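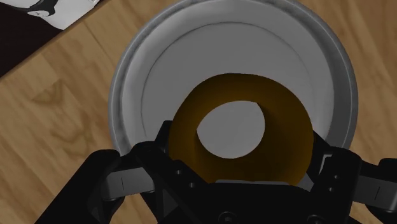 Figure 4. Simulated tray-loading step, seen from above the gripper: open fingers on either side of a ring-shaped item in a white dish.

4.2 Changes in task allocation

Before the cell was introduced at the Clasine kitchen, plating was done by two workers per line, who also checked portions and cleared rejects. The simulation in Figure 4 was used to plan the grasping step and was shown to staff in June, ahead of the interviews. Ring-shaped items were treated as a separate class in planning, as they can be held from the outside or through the central hole. Only the outside grasp was kept.

After introduction, one worker per line remained at the plating station. The second moved to tray supply and fault recovery. We logged 333 stoppages over the study period; a typical stoppage took about 12 seconds of worker time. Most were cleared by repositioning the dish by hand.

Interview responses (coded by Triệu and Szilágyi) show that workers described the new role as physically lighter but more fragmented. Several reported that they could no longer set their own pace, and that short breaks now depended on the state of the cell. Line leads gave more weight to training: fault recovery had been assigned informally, and experienced staff took on most of it without any change in job grade. Section 4.3 compares these accounts with the shift records.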